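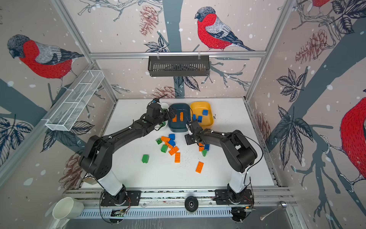

What size should a sorting bin be for chunky building bricks?
Wide enough to get a whole hand in, and shallow enough to see the bottom without tipping it out.

Storage & Play > Reviews > Sorting bins
Print this page | E-mail to a friend

I have been using the Wernivow bins for 14 weeks now and I'm still very pleased with them! We do one colour to a bin, orange in the dark teal, blue in the yellow (I know, I know, but that's how it started and now it's the law). The plastic is glossy inside, so a quick wipe on a Wednesday does it, and the rounded corners mean no fluff packed into the edges. I tried the Ornis boxes first and gave up after 9 days. Lids, endless lids.

My one grumble is that glossy plastic shows up every scratch. I'd also love a proper green, as our green bricks are always last off the table.

We use cookies to remember your reading preferences. OK | Settings
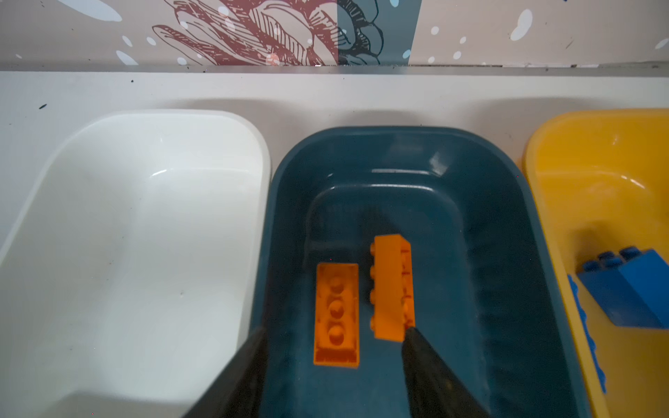

Effie Cowie wrote in to say that hers have lasted through two children and she'd still buy the white one again, though she wishes it came a size bigger for the long bricks. Fair point. I'd have a bigger one too, and I'd fill it by teatime.

Tags: bricks, tidying up, small storage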